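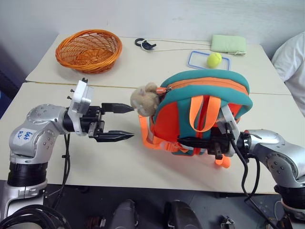
Good evening, and welcome to the family information session of the Stubbs Early Learning Center. The subject of this talk is the bag your child will carry to and from the center: how to choose it, what to put in it, and how we ask children to handle it once they are in the building. Many questions that reach our office in October concern bags, and most of them can be settled before the first morning. The small one on the screen, in teal, red-orange and bright orange, has several features I will come back to. Please notice the zipper band across the rounded top and the fluffy animal head hanging next to the zipper pull. Both will matter when we reach the section on independence.

(Wait for late arrivals to be seated. Handouts are on the side table. The Rilemska translation is the yellow sheet.)

Background

The center serves children from age three through kindergarten entry. We operate in two buildings, Kunau Hall and the Prernari Annex, and the procedures described tonight apply in both. Families who have had an older child with us will hear some changes. The cubbies in Kunau Hall were replaced over the summer, and the new ones are narrower than the old.

Each classroom enrolls 24 children. At arrival, all of those children come through one door with a coat, a bag and, in winter, boots. The staff on duty greet each family, check the sign-in sheet and help with separation for children who find it hard. We would like their attention to go there. A bag that a child can carry, open and hang up with little help makes a real difference to the first part of the morning.

(If asked about staggered arrival: it is under review for the Annex only. Do not give a start date.)

Size and fit

We ask for a child-sized backpack with two shoulder straps. Rolling bags are not permitted on the stairs in Kunau Hall. Tote bags and drawstring bags may be used on swim days but are not suitable as the daily bag.

To check the fit, have your child put on the empty bag over a light jacket. The top should sit no higher than the shoulders and the bottom should rest at or above the hips. Then have your child sit down on the floor and stand up again while wearing it. If the bag tips the child backward, it is too large or too heavy.

The inside of the bag should be wide enough to take our take-home folder, measuring 9 inches by 12, without bending it. Please bring the bag to the office if you are unsure. We keep a sample folder at the front desk, and you are welcome to try it before you remove the store tags.

Straps deserve a moment. Long strap ends can catch on a chair or on another child's foot. If the ends hang below the bottom of the bag, please fold them up and hold them with a stitch or a rubber band. Buckles should be ones your child can work alone, or else they should be left fastened and treated as decoration. A chest clip is optional. If the bag has one, it must be the kind that releases under pressure.

(Demonstrate with the bag from the supply closet. Put the strap end under the leg of the chair so that the front rows can see it catch.)

Opening and closing

Return for a moment to the bag on the screen. The zipper runs across the top, in an orange band with teal on both sides. Strong contrast of this sort is helpful to a three-year-old who is looking for the place where the bag opens. We are often asked to recommend a color. We have no preference, but a bag with an opening that is easy to find will be opened more readily than one that is the same dark shade all over.

The pull is the next point. Small metal sliders are difficult for young fingers, particularly in cold weather. A larger pull in fabric, cord or soft plastic gives the child something to hold. If your bag has only the metal tab, you may tie a short loop of ribbon or a shoelace through it. Keep the loop short enough that it cannot slip over a hand.

Plush charms and other hanging items are allowed, one to a bag. For children who do not yet read, a soft animal is often the quickest way to tell one bag from another, and we have seen it work better than a printed name. Two conditions apply. It must be attached firmly enough to withstand daily pulling, and it stays on the bag during the day. An animal that comes off the bag at circle time becomes a toy, and toys from home are kept for the sharing basket.

Zippers are taught in the classroom during the first 6 weeks. The children practice with the bag standing upright on a table, one hand holding the top and the other moving the slider. We ask you to practice the same way at home. A bag that is lying flat or hanging from a parent's arm moves about too much for a beginner. Please let your child finish, even when the clock suggests otherwise.

(Pause for questions on zippers. This is usually the longest exchange of the evening. Allow five minutes and then move on.)

What goes in the bag

The daily contents are few. Place the take-home folder at the back, closest to the child's spine. The lunch container goes at the bottom, upright, with the lid checked. A full change of clothes travels in a sealed bag on the first day and then remains at school in the child's bin. The water bottle goes in a side pocket if there is one, and inside in a second sealed bag if there is not.

On the last day of each week, the bag will also carry a blanket or nap sheet home for washing. Please allow room for this when you choose the bag. A thin blanket rolled tightly takes up much less space than a folded quilt, and the quilts, though very attractive, do not fit the new cubbies.

Do not send medicine in the bag. This includes cough drops, vitamins, sunscreen and lip balm. All such items are handed to a member of staff by an adult, with the form completed. The form is on page 2 of the handout.

Do not send money. Fees and photo orders are paid through the office. In past years a sum was lost in a front pocket between one building and the other, and we were not able to trace it.

We also ask you to empty the bag each evening. Your child can do this with you, beginning with the folder. Paintings that spend several days under a lunch container do not recover, and neither does fruit.

Labels

Every bag must be labeled on the inside with the child's full name, the room and a telephone number. Write on the lining or on a sewn tag with a permanent marker. We advise against putting the name on the outside, where a stranger could read it and use it to address the child.

Over one school year, the office handled 2,000 items of lost property. Most carried no name. Items with a legible name went back to the classroom the same day, and the rest were held for a month and then given to the clothing exchange. Please label the lunch container, the bottle and its lid separately — lids travel farther than one would think.

(The clothing exchange accepts bags in good repair. Mention the shelf by the Annex entrance.)

Handling the bag at school

On arrival the child takes the folder out, places it in the tray, and hangs the bag in the cubby by the loop at the top. The loop is for the hook. The shoulder straps are not, as they slip and the bag ends up on the floor. If the loop on your child's bag is narrow or stiff, try it at home on an ordinary coat hook before the first day.

Bags stay in the cubbies until dismissal. A child who needs something from the bag may ask, and a teacher will go along. Children may not open one another's bags, and we teach this plainly and early. We ask families to support the rule at home among brothers and sisters.

At dismissal, children put on their own bags. The method we teach is to stand the bag on a low bench, straps facing the child, then turn around, sit in front of it and slide in one arm at a time. It is slow in the first weeks. Parents waiting in the hall are asked to stay behind the line until the child has both arms through.

Cleaning and repair

Check the care tag before washing. Many children's bags can be wiped with mild soap and a cloth, then left open to dry overnight. Remove any plush item first and wash it separately if the maker permits. Shake crumbs out of the seams, where they attract ants in the warmer months.

If a zipper sticks, rub the teeth with a plain wax crayon. If a strap begins to tear, send the bag in as it is and tell the teacher. The center keeps a small number of loan bags, and there is no charge and no form. Families who would prefer help with buying a bag may speak to the office in private at any time of the year.

Closing remarks

Please take one checklist per child. The classrooms in both buildings are open until 7:30 this evening, and staff will show you the cubby assigned to your child. If you have brought the bag with you, this is a good time to try it on the hook. Questions about the bus should go to the transportation table in the lobby.

(Leave the contact slide up while families exit. Collect unused handouts for the Annex session.)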